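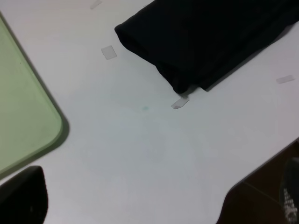
Figure 1. Green tray and folded black cloth on a white table.

Night Skiing at Altbridge: Do Longer Hours Spread Out the Crowd?

Introduction

Altbridge is a small ski hill with two chairlifts, Peltton and Rulow, and it has the best evening skiing I have ever tried! Last winter the hill kept its lights on until 9 p.m. for the first time. I wanted to find out if people would come later or if they would all still crowd in right after school.

Method

I used the gate scans from both lifts for 18 evenings in January and February. Each scan is one ride up, so a person who skis all night gets counted many times. I sorted the scans into two groups, before 7 p.m. and after 7 p.m. I also skied on several of those evenings myself (best homework ever) and wrote down how long I waited in line.

Results

There were 3976 rides in total. Of these, 2253 were before 7 p.m., so the early part of the evening is still the busier one. But the late group was a lot bigger than I expected - 1723 rides, on a hill that used to be dark by then! Rulow did most of its business early, when the beginner classes use it. Peltton stayed busy right up to closing because it serves Dalisay, the long blue run everybody loves.

My own waits at Peltton were shortest just after 7 p.m., when families head in for dinner. The snow on Dalisay gets firmer and faster about then too, and I had some of my favorite runs of the season.

Problems

Two evenings had strong wind and Peltton ran slowly. I left them in, but they probably pull the late numbers down. I also had no scans from the winter before, so I can't say how many of the late skiers are new.

Next Steps

I would love to repeat this in March, when the sun sets later and the snow is softer, and add a short survey at the ticket window.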